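Voltei a mexer na célula de montagem esta semana. Quem acompanha o blog sabe que ela existe desde maio: um robô de dois braços, uma mesa preta, uma folha branca com as placas e os contornos, e as peças azuis que têm de ir parar aos furos. O trabalho foi quase todo de afinação, e deixo as notas antes que me esqueça.

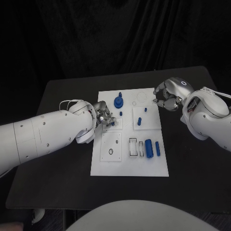
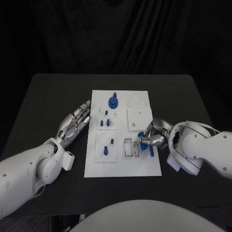
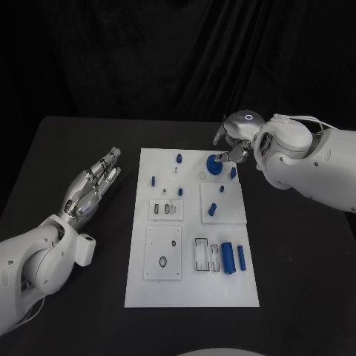
A mesa, a folha branca e as peças azuis, com os dois braços sobre a mesa.

Comecei pela folha. O tampo é liso e a folha desliza com qualquer toque, de modo que a fixei por baixo com fita fina de dupla face, só nos cantos. Antes usava fita por cima, mas levantava na borda e o dedo prendia. Os contornos a lápis servem para mim, para repor as peças entre ciclos. O programa não os usa.

Depois, a mão direita. Vinha a fechar com um atraso pequeno no polegar e as peças finas rodavam ao serem agarradas. O Afshin Yazdani, que montou uma célula parecida na Nornau, disse-me para ver a tensão do tendão antes de tocar nos parâmetros. Tinha razão. Dei um quarto de volta ao ajuste, corri a calibração do Prodness do princípio e o atraso desapareceu. Baixei também a força de fecho para 60 por cento. Com mais do que isso o pino inclina-se no momento em que a mão o larga.

A esquerda não precisou de nada, fora limpar as juntas dos dedos com um pincel seco. Faço isso a cada 500 ciclos, mais ou menos quando me lembro de olhar para o contador.

Os cabos deram mais trabalho. No braço direito correm por cima da carcaça e, com o ombro muito recolhido, ficavam esticados junto ao punho. Soltei as abraçadeiras, deixei uma folga maior e voltei a apertar. Convém levar o braço devagar até aos dois extremos antes de cortar as pontas das abraçadeiras — eu cortei primeiro e tive de gastar mais 4.

A cortina preta já cá estava e fica. Sem ela, a luz da janela batia na parede do fundo e a câmara perdia as bordas das placas brancas a meio da tarde.

Resultado na sexta-feira: 59 encaixes seguidos sem intervenção, com os pinos curtos. Os cilindros mais grossos ainda falham, quase sempre por entrarem tortos. Desconfio da altura de aproximação, que copiei da configuração antiga da Tukmont e nunca medi outra vez nesta mesa.

Para a semana falta medir essa altura, trocar um parafuso do punho esquerdo que já tem a cabeça gasta e passar as posições para o ficheiro novo. Se alguém tiver a tabela de apertos do punho Hou, agradeço que a deixe nos comentários. A minha está sem a segunda página.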